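The **Zadari 2** is a medium-format film camera designed by Hilkka Keskinen and built in small batches at the Nindberg workshop. It takes 120 roll film, has a fully mechanical shutter and needs no battery at all, and it remains one of the most charming folding cameras of its generation.

## Design

Keskinen wanted a camera that would fit in a coat pocket, and she very nearly got there! The leather bellows collapse flat behind a hinged front door, and the lens – a four-element Shehata design – locks into place with a wonderfully solid click. Shutter speeds run from one second to 1/300. Focusing is by a coupled rangefinder, whose bright yellow patch is still praised by owners.
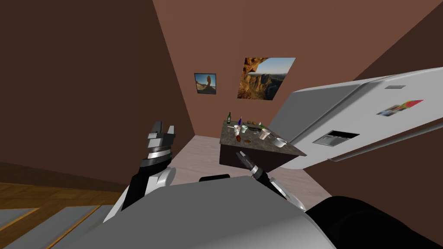
*Simulated room with a kitchen area and two robot arms.*

## Production

Bendik Backlund ran final assembly, checking every shutter by ear before it went to the test bench. The first batch came to just 30 cameras, all with black leather, and almost 300 were made in total. Later bodies gained a cable release socket and a stiffer door spring, a small change that made a big difference to sharpness at close range.

## Reception

Photographer Latifa Hajji used one for her entire *Dromow* series, shot on ISO 100 film, and her glowing prints won the camera many new fans. Ayman Benkirane's repair guide covers both door types and is the standard reference for bellows replacement. Early bodies can be recognized by the missing release socket.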